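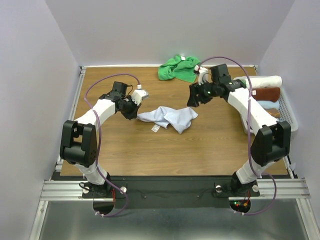

Towel folding, second session of the May series, entered at 4:40 p.m. The purpose of this session was to settle the folding order for the small towels before the written procedure is sent to Dastberg for comment. Work proceeded on the wooden tabletop, with the basket kept at the back right. The brown towel and one light blue towel were folded and placed in the basket, together with the tan-orange one and a rolled white one; the other light blue cloth lay bunched in the middle of the table, and the green towel was left crumpled toward the back edge. Rolled and folded pieces should not share a basket under the current draft. This point remains open and should be raised with Han.

Label tags continue to cause difficulty. A tag at the hem is easily taken for a corner, and the first fold then runs off square. The draft now states that the tag is to be turned under before folding — the wording follows the older Lotell sheet, item 26.

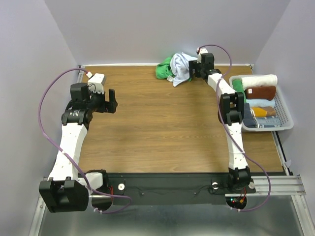
The same sheet calls for halves, then thirds. Thirds produce a narrower stack and suit the basket better, although the thicker towels spring open when placed on their side. Quarters are to be tried on these at the next session.

Running total of folds entered in the log for the series: 663. Entries 200 and below were made under the previous draft and are to be kept separate in the summary.

Outstanding: obtain a second basket from Prelent; confirm whether colors are to be sorted before or after folding; correct the heading on page two of the draft.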